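2024-09-06

I start again with this diary, after many weeks of silence. At the office of Grenach we learned this morning that the director of the port authority is removed by the ministry. The letter has only two paragraphs.
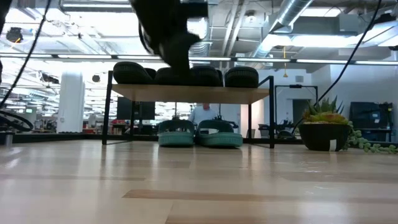
Black shoes on the upper shelf.

Filipa Frade called me at lunch. She says the fuel contract with Serkton will be frozen until March, and the 1314 tons already ordered must wait. 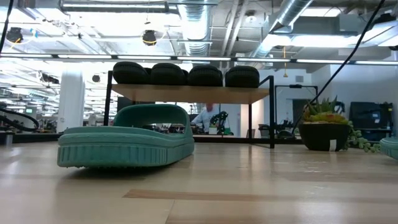 Evening

I read the decree again, slowly, with the dictionary.

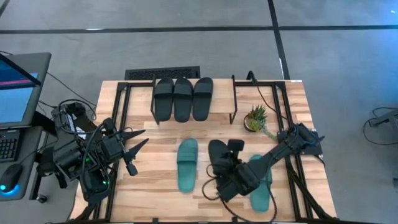
Leonilde Calado believes the minister had no right to sign it alone. She may be correct, but the board in Aguiar stays quiet. I thought of this while looking at the black slides side by side on their low shelf, the third one leaning a little. Our board has five members and I know which one leans. Tomorrow I must write to Costisano about the invoices.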